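Home Kits Spares Build notes Workshop Basket

Canosus hand-held gripper, sold as a pair

November 2025 - 6 minute read

I've been building these in the back half of Willillow, our shared workshop, long enough that the bench has a permanent dent where I clamp the drill vice. The Canosus is a gripper you hold in your hand. You squeeze, the fingers close, and the camera above them sees what the fingers see. Do that with one in each hand over a table for an afternoon and you've got a nice pile of two-handed demonstrations to feed to whatever arm you've got at home (mine is a very slow one, bless it).

It started as a project for me alone and then people at the workshop kept picking it up and squeezing it, which everyone does, and asking if I'd make another. So now it's a kit. It comes as a left and a right, mostly assembled, with the cables, a bag of screws and the longest instruction sheet I could bear to write.

What you get for your money is the body, the handle, a metal top plate with spare holes for bolting on your own bits, a pair of chunky dark fingers and the camera mount. The fingers open to 58 mm. I'd love to tell you there was a clever calculation behind that but I kept making the linkage longer until it began to feel wobbly and then came back a step. A mug won't go in sideways. Most pots, tubs, brushes and small tools will.

Each gripper weighs 600 grams with the cable plugged in. That's heavier than I wanted! The first one was lighter and flexed whenever you pinched anything thin, so the view jiggled just when you needed it steady. I've used the current one for whole evenings and it's my forearm that complains first, a bit, usually when I'm holding it up and away from me for ages.

The objects I practise with are whatever will fit on the board. Fine brushes are my favourite thing for testing because they're so mean. A fat make-up brush gives the fingers plenty to aim at, but a skinny paintbrush lying flat on white card is a proper nuisance, and if the tips don't meet squarely you'll know straight away.

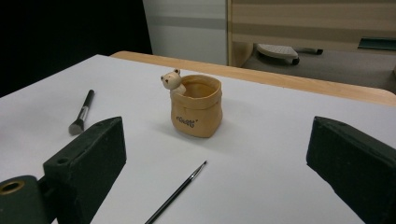

Nest Rees: I built my pair over two evenings and my only real grumble is the finger alignment. Mine met beautifully at the base and had a gap at the tips you could post a letter through. Loosening the pivot screws, closing the fingers hard and then tightening everything again sorted it. Could that go at the top of the instructions, please, in big letters? I'd also pay extra for a thinner set of tips.

It's at the top now, in big letters. Thinner tips are on the list too, and I've got a drawing I'm fairly happy with, but the thin ones bend if you're heavy-handed and I am very heavy-handed, so they need another go.

While we're on fingers - they're plain blocks, and that's on purpose. I tried rubber pads, I tried that foam tape you put round draughty doors, I tried dipping them in the stuff for tool handles (don't, it takes for ever to cure and picks up every hair in the building). Plain blocks with the inner faces sanded a touch work well enough for me. If you want pads, stick them on yourself, and then it's your choice when they start peeling. They do pick up little scuffs and specks as you go along. I've stopped minding.

The camera looks down between the fingers and keeps both of them in view at the bottom corners, with the table spread out ahead. I went back and forth on this so many times. Point it lower and you get a lovely close look at the tips and no idea what else is on the table. Point it higher and you've got a gorgeous view of the room and can't see what you're picking up. Where it sits now, you can see something near the gap and still have the things further back, like my little tan pot with the animal peering over the rim, which has been in more recordings than I have.

It does mean the room gets in as well. Desks, chair wheels, dangling cables, all of it. My arm at home didn't seem to care once I'd recorded in a couple of different spots, but if you're fussy, hang a sheet.
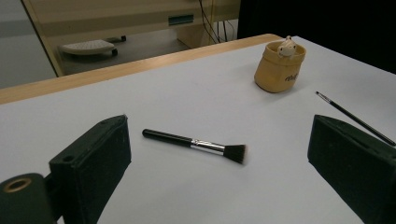

Putting it together

You'll want an hour for the first gripper and half that for the second. I've left the kit at the stage where the fiddly jobs are done, so what's left is mostly screwing things to other things.

Start with the top plate. It goes on with six bolts and they all want to be in loosely before you tighten any. I know every flat-pack leaflet on earth says the same, but the plate is metal and the body isn't, and if you crank one corner down first the last bolt will chew its way in at an angle.

Then the fingers. Slide them on, push the pins through, and do Nest's trick with the pivot screws. Open and close them a good few dozen times before you decide they're too stiff. They loosen. If they're still stiff after that, put a tiny drop of light oil on the pins, keeping it well away from the camera.

The cable comes last. Leave a generous loop at the wrist, then run it down your arm. I hold mine with a strip of hook-and-loop at the elbow. Without the loop the cable tugs each time you turn your hand over, and you end up recording lots of odd little hesitations that your robot will then faithfully copy. Ask me how I know.

The board and the frame

The kit doesn't include a table, obviously, but people ask what mine stands in so I'll tell you. There's a white board on an ordinary wooden tabletop, and a metal frame round the whole lot. The frame is handy for hanging things off and it stops people putting their tea down next to my elbow. Hazard tape where shins are likely to meet metal. Plain sleeves are good too. I used to wear a stripy jumper and got fed up of seeing it.

White card or board is what I'd start with, whatever else you do. You can see every little object on it and you can see the shadows, which help a lot when you're judging how high the fingers are. Once that's going well, swap in something busier.

Buy the board bigger than you think. With a gripper in each hand you spread out quickly, and standing something upright near the far side with your right hand while the left one waits its turn takes more room than doing it with bare fingers.

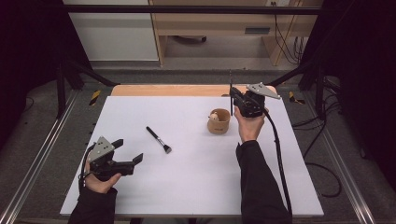

The pair in use over the white board, left fingers open, right hand holding a long thin rod upright.

Software and such

I record with Zaki, a small program a few of us at Willillow keep going between us. It takes the camera from each hand plus an overhead or head-height one if you've got it, and saves the lot with matching times. It's plain to look at. It has a big start button and a big stop button and, since September, a button for binning the last take, which I use far more than the other two. You can use anything else that reads an ordinary camera, and I've tried not to make the gripper depend on Zaki at all.

Keep your takes short. One object, one move, stop. Long rambling ones seemed like a great idea to me at first and I threw nearly all of them away, because somewhere in the middle I'd always scratched my nose with a gripper.

Spares and ordering

Fingers, pins and cables are sold singly. Brestametti cut the plates for us and they do them in batches, so if plates show as out of stock it means I've not got enough orders together yet, and you can drop me a line to be put on the next lot. Kits go out from the workshop once a week. If you're local, come and collect, have a squeeze of the demo pair, and bring something awkward for it to pick up. I like a challenge, and I'm getting very tired of brushes.

Related items

Canosus spare fingers, one pair
Canosus top plate, drilled
Wrist cable with hook-and-loop strips
Zaki: getting your first recording
Build notes: squaring up a table frame
Willillow open bench evenings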